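Nudham Makers Forum > Workshop builds > Hand-held gripper pair, finger facing and tracking

grindle_bench
Posted 21:14
Second pair is together. Bodies are printed in light grey, nine hours each on the Grinddale machine. Fingers have the black mesh facing now, where the last pair had bare plastic and dropped anything smooth. Marker cubes are the same pattern as before. Still to do: cable strain relief and a proper calibration.

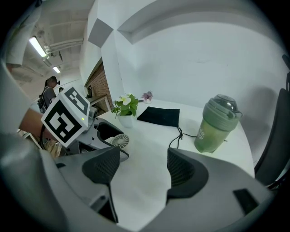 View from my gripper, fingers open. The other one is on the left with its marker cube on top.

I have 30 short recordings so far and would like up to 96 before I train anything.

mudlark_7
Posted 21:40
Does the mesh wear? I used something similar on a bench clamp and it went shiny in a month.

grindle_bench
Posted 21:52
Too early to say. It's stuck on with double-sided tape, so it peels off and gets replaced.

tolpuddle
Posted 22:05
I'd drop the cubes. They add weight right where your wrist feels it, and if one gets turned away from the camera you lose the pose. The Jomcombe build uses onboard tracking only.

grindle_bench
Posted 22:19
Tried that in September. It drifted every time I faced a plain white wall. I'll carry the weight.

mudlark_7
Posted 22:31
With tolpuddle on weight, not on tracking. Could you print the cube hollow with thinner walls?

tolpuddle
Posted 22:38
Thin walls bow and then your markers aren't flat. Use foam board – the Ševčík plans have a template, page 9.

grindle_bench
Posted 22:50
Foam board is worth a go. Will weigh both and post the numbers.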